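Working Group on Handling Practice for Soft Goods
Minutes of the third drafting meeting
December 20, 2018

Present: Aoife Hayes (chair, Erkel), Kieran Phelan (secretary, Zusto), delegates from Trịnh and Bikus.
Apologies: none received.

1. Minutes of the previous meeting

Accepted with one correction. Under item 4, "operator" should read "operator or supervisor". The secretary will reissue.

2. Matters arising

2.1 The glossary has been merged into the main draft as Annex A. Bikus noted that "jaw" and "finger" are still used for the same part in clauses 5 and 7. The draft will use "jaw" for the surfaces that close on the item and "finger" for any outer member that guides or supports it. Where a tool has no separate outer members, only "jaw" applies.

2.2 The request to extend the scope to footwear was declined at the last meeting. Trịnh asked that the refusal be recorded in the scope clause itself. Agreed. Wording: "Shoes, boots and items with a rigid sole are outside the scope of this document."

2.3 Erkel has not yet supplied its wear log for fingertip pads. Carried forward.

3. Clause 4: Hand-held tools

3.1 The chair summarized comments received on the second draft. Most concerned the question of whether a hand-held gripper counts as automated equipment. The group confirmed its earlier position: the document covers the gripper as an end effector, whether it is mounted on an arm or carried by a person. Requirements on guarding, stopping and restart apply to mounted tools only. Requirements on jaw condition, pinch points, work surface and item handling apply to both.

3.2 Zusto proposed that the operator's thumb and fingers remain on the body of the tool, behind the moving parts, whenever the jaws can close. Bikus preferred a minimum distance in inches. After discussion the group found that a fixed distance could not be applied to tools of different sizes. The Zusto text was adopted, with the addition that each tool should have a marked hand zone.

3.3 Two-tool work. Where one person works with a tool in each hand, or two people share a container, the draft now says that the idle tool shall be held clear of the item until the active tool has stopped moving. Trịnh objected to "clear of the item" as too loose, pointing out that with long garments the free end can travel some way. Alternative text: "clear of the item and of any part of it that may swing or drag."
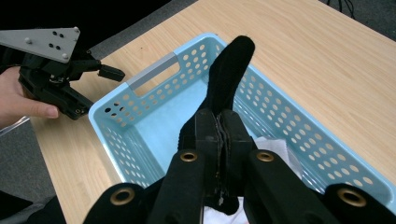

The alternative was adopted without a vote. The secretary asked whether the same rule should apply while both tools are holding the same item, as in folding or spreading. The chair ruled that this belongs in clause 6 and will be taken with the folding text.

3.4 Cables. Floor cables near a work table shall be routed away from the position where the operator stands, or covered. Bikus asked for an exemption for temporary setups of less than one shift. Not supported. The exemption was withdrawn.

4. Clause 5: Containers and work surfaces

4.1 The draft accepts baskets, bins and trays, with solid or perforated walls. Kieran Phelan reported on comments about perforated walls. Thin fabric can be pressed into the holes when a tool pushes an item sideways, and loose threads can catch. The group did not consider this a reason to exclude such containers. A note will be added advising that items be lifted before they are moved across.

4.2 Rims and handles. Approach paths shall not pass through a handle opening. Trịnh asked whether this covers a handle that is folded down. It does, and the word "cut-out" will be removed from the draft so that all handle types are included.

4.3 Contrast. The second draft required that the item differ in color from the container floor. Zusto considered this unworkable for mixed loads, where dark and white items lie on top of one another. The requirement was reduced to a recommendation, and now refers to the container only – contrast between items is left to the user of the document.

4.4 Container movement. A container that is not fixed to the table shall not be dragged by the tool through the item. If the container shifts during a lift, the lift is recorded as a fault even when the item is released in the correct place. Bikus asked that its disagreement on this point be minuted. It would prefer a separate category for minor shifts.

5. Clause 6: Gripping and release

5.1 Grip location. For socks and other tubular items the draft gave the cuff as the required grip location. The group agreed that this cannot be expected from an unsorted pile. Revised wording allows any location, provided that the item is not stretched between the jaw and the container and that no second item is held by accident.

5.2 Double picks. The definition was settled as any lift in which a second item leaves the container floor, including an item caught in a fold. The Erkel trial set of 2,450 lifts will be relabeled to this definition before the next draft. Aoife Hayes noted that the earlier labels counted only items held directly in the jaws, and the two sets of results should not be compared.

5.3 Jaw inspection. Contact surfaces are to be inspected every 20 hours of use. Layered pads are to be replaced when any layer has lifted at the edge. Trịnh requested photographs of acceptable and unacceptable edges for Annex C and will provide a first selection.

5.4 Folding text. Deferred for lack of time, together with the question raised under 3.3.

6. Editorial

6.1 "Shall" is reserved for requirements and "should" for recommendations. The secretary found 8 places in clause 5 where "must" is still used. These will be changed to "shall" except in 5.9, where the sentence describes a legal duty and stays as it is.

6.2 Measurements will be given in inches with millimeters in parentheses.

7. Actions

Erkel: supply the fingertip wear log; relabel the trial set.
Zusto: reissue the corrected minutes; circulate the third draft with changes marked.
Trịnh: photographs for Annex C.
Bikus: proposal for a minor shift category, one page at most.

8. Next meeting

By call, once the third draft has been out for comment for three weeks. The folding text will be the first item.

Minutes taken by Kieran Phelan.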